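**Gevar Accommodation Services — Room Servicing Automation Working Group**
Minutes, May meeting, 2:00 pm, Jillilham site office

**Chair:** Danish Minhas (Operations)
**Minutes:** Danish Sethi (Rostering and Training)
**Also present:** housekeeping delegates (Flindley and Jillilham), maintenance supervisor, Thammasiri integration lead (by phone)

**1. Previous minutes**

Accepted with one correction. Item 4 should read "linen trolley", not "linen trial".

**2. Simulation progress**

Thammasiri reported that 114 simulated runs have been completed on the furnished room model. Runs cover reaching, placing and clearing of items on dresser and table tops. Bathrooms remain out of scope.

Flindley delegates asked whether the model reflects rooms as guests leave them. Integration lead advised that object positions are varied between runs, but furniture positions are not. Delegates noted that guests at Flindley routinely move furniture. Agreed that furniture position be added as a variable before the next block of runs.

**3. Placement near edges and obstructed views**

The room model was tabled for discussion of small items on the dresser. D. Minhas asked that cups and similar items near an edge be treated as a separate category, with the arm to stop and flag the room to an attendant. 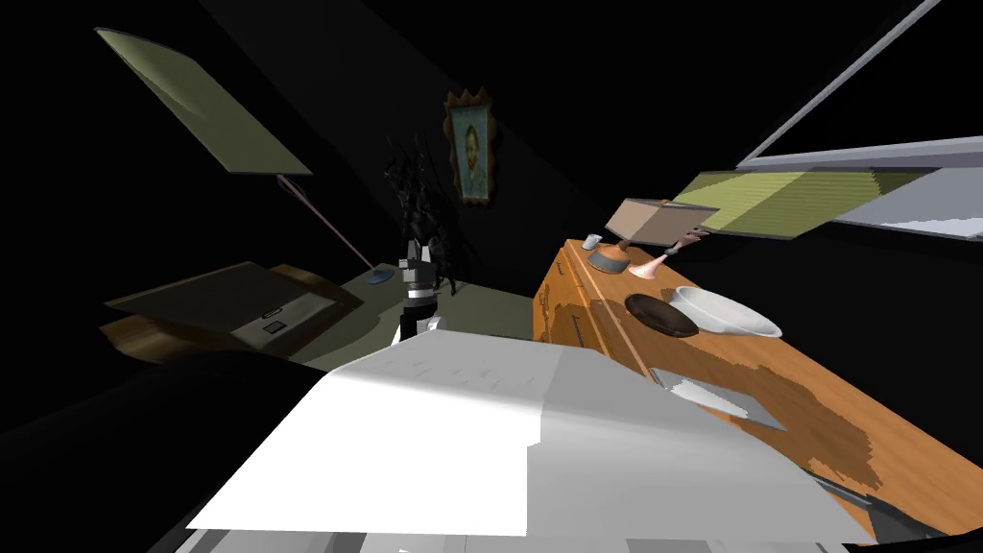

*Fig. 1. Simulated room, dresser at right with white cup at the edge of the top; arm partly hidden behind the white surface.*

Maintenance supervisor queried how faults would be reviewed where the arm is partly obscured. Thammasiri to supply a second viewpoint for all logged runs. Lighting levels in the model also to be raised for review purposes — delegates could not make out several items at the dark end of the range.

**4. Effect on duties and rosters**

D. Sethi tabled a draft duty statement for the proposed room systems attendant position. Two positions per site, drawn from existing housekeeping staff, at the current grade plus allowance. Delegates do not accept the allowance as drafted and want grading reviewed before any expressions of interest are called.

Concern was raised that removing surface work leaves attendants with beds and bathrooms only, the heaviest part of the shift. Chair acknowledged the point. No change to room quotas will be made during the trial. D. Sethi to model task rotation and bring figures to the next meeting.

**5. Actions**

- Thammasiri: furniture variable, second viewpoint, lighting
- D. Minhas: edge category and stop rule, written up for both sites
- D. Sethi: rotation model; grading query to payroll

Meeting closed 3:05 pm.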